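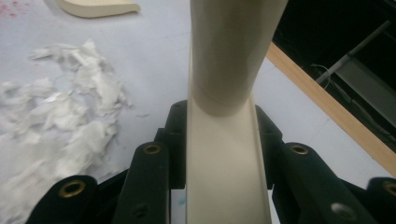

Visit to the Nullow workshop, Halby

Nullow held its open day in April, and I went along because our own shop has been talking about teaching an arm to do bench work. I had read their short write-up of the project but had never seen the collecting done. I stayed from opening until a little after lunch.

The building is a former seed warehouse on the edge of Halby. Parking is at the back and the entrance is up the loading ramp. Visitors sign in, put on safety glasses and are sent around in groups of 9. Ours started in the collecting room, which was the part I wanted to see.

No robot is used in there. The people gathering examples hold the gripper in one hand and do the task with it, and the camera mounted on it records what the jaws are doing. The recordings go to the training group, who use them to teach an arm with the same kind of jaws. Nullow calls the project Vrettos. The guide said they have 3000 recordings so far and that 570 of those were set aside because the task was done in a way the arm could not copy, such as leaning the part against a sleeve.

The task at the first table was handling cream-colored plastic parts. One of them is a tube with its bottom end cut at an angle, and it has to be held upright in the jaws. A long channel piece in the same color goes with it. The black links of the gripper sit on both sides of the channel, so there isn't much space to work in. I was told the tube is one of the harder shapes in the set. It is smooth and it turns in the grip if you take it too high.

There was a heap of torn white tissue or paper fluff on the table as well. The guide said they don't clear the table between recordings and don't want it cleared. An early batch was done on a bare surface, and the arm did poorly as soon as anything else was lying near the part. Now the mess is left to change over the day as people work.

Visitors were allowed to try. I made 2 attempts with a practice gripper. In the first I closed too early and knocked the part over. In the second I got it up but moved so fast that the guide said the recording would have been thrown out. Slow and even is what they ask for, and you have to keep your free hand out of view. It is more tiring than it looks. Their people change over every half hour and I can see why.

From there we went to the labeling room, where each recording is watched once and marked good, bad or unsure. Anything marked unsure goes to a second person. I asked what counts as the end of a task and got a longer answer than I expected. They have changed the rule since the project began, and the older recordings had to be trimmed again to match.

The last stop was the arm itself, a Duter on a steel stand. It ran the tube task several times while we watched from behind a rope. It picked the tube up on most tries and dropped it on one, and the operator reset the table and carried on.

Coffee and sandwiches were in the front office. The tour is free but you need to book ahead, and the ramp is steep if you are bringing anyone in a wheelchair. Ask for the side door.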